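Wednesday night, upstairs at Gelledero. I'm typing these up from my notebook, so if I got your bit wrong, tell me and I'll fix it before May.

**Start:** a few minutes after seven. We had more people than chairs again!

### Last meeting's minutes

Approved, with one change. I wrote that Afiq Kwok wanted to drop the pear trees from the spring swap. He wanted to drop the pear *tree stakes*. Sorry, Afiq.

### Spring plant swap

Most of the night went here. The parking lot at Grollent is ours for the morning, which is great, but they need it back by one o'clock and they mean it this time. So setup moves to 7:30 and swapping opens at nine.

We went back and forth on the ticket system. Last year everyone got one ticket per plant, and people with forty little tomato starts walked off with all the shrubs (I may have been one of them). Afiq's idea is two colors of ticket — green for anything in a small pot, yellow for anything bigger than a coffee can. Green swaps for green, yellow for yellow. Passed, with one person against who asked me not to write down who.

We have 83 tables' worth of sign-ups and nowhere near that many tables, so people will be sharing. I'll send the list around and you can pick your neighbor. If you don't pick, I'm picking for you!

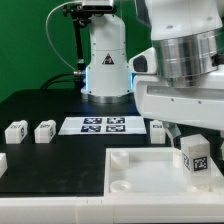

*White arm above a tray, blue light ring behind.*

### Labels

Please, please label your plants. Common name is fine. We ended up with a whole row of mystery squash last year and I'm still hearing about it from my brother-in-law, who planted six of them by his front steps.

I'll order 300 plastic tags and a few paint pens. Regular marker fades in the sun, so leave yours at home. Anyone who wants to cut up old yogurt tubs for extra tags is welcome to, and the kids' table would love the scraps.

### Money

We have $2000 in the account after paying for the hose repair. Xiong quoted us for a load of compost and so did Gedard. Xiong is cheaper but only drops at the curb, and Gedard will bring it through the side gate. After a long talk about whose back is in what shape, we voted for Gedard. I'm calling them tomorrow to see if they can come the week before the swap.

There was a question about charging a dollar at the door. No decision. I like keeping it free, but I can see the other side — the tags and the coffee do add up.
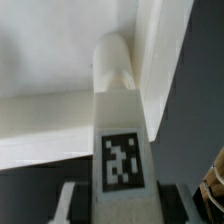 We did agree on a donation jar by the coffee, with a sign big enough to read this time. I said I'd make the sign. If somebody has nicer handwriting than mine (not hard), come find me.

### Other stuff

- The rain barrel by the north beds has a crack near the spigot. Afiq will try patching it before we talk about a new one.
- Seed library drawers need sorting. Beans are in with the beets again.
- Somebody left a green casserole dish and a pair of gloves after the potluck. I have them in my car.
- The water gets turned on in two weeks. Don't open the far valve until then.

**To do before next time:** me — tags, pens, sign, call Gedard, table list. Afiq — tickets and the barrel patch. Everybody — start hardening off your seedlings and save your cardboard flats.

We wrapped up at 8:45 and a few of us stayed to argue about slugs. Same room next month, and bring a folding chair if you've got one.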